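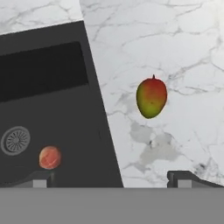 Flirolberg Giving Ledger - data card

Pledge and receipt records from the Hirkeck community fundraising appeal, released as one CSV file. Maintained by I-seul Koo.

Contents
1,586 rows, one per donation. Of these, 819 are one-off gifts and the remainder are instalments on a pledge. Amounts are in Australian dollars, GST not applicable.

Fields
donation_id - integer, unique
channel - online, cheque, cash tin, payroll
amount - decimal, two places
pledge_id - blank for one-off gifts
receipted - Y or N
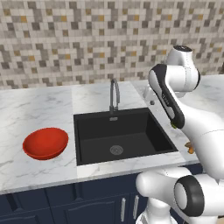
Mosaic tile backsplash and marble countertop, rendered.

Processing
Donor names and street addresses were removed before export from Plandus. Postcodes with fewer than 25 donors were merged into a neighbouring area and recoded. Cash tin totals are entered once per tin, so they should not be read as individual gifts.
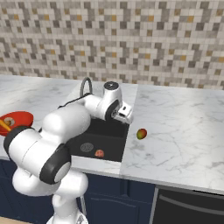

Robotic arm with two-finger gripper at the sink, rendered.

Known issues
Payroll gifts for November carry the date of the bank transfer. The receipted field was not kept before row 716 - treat blanks there as unknown.

Licence
CC BY 4.0. Corrections go to the Yoo issue tracker, quoting the donation_id.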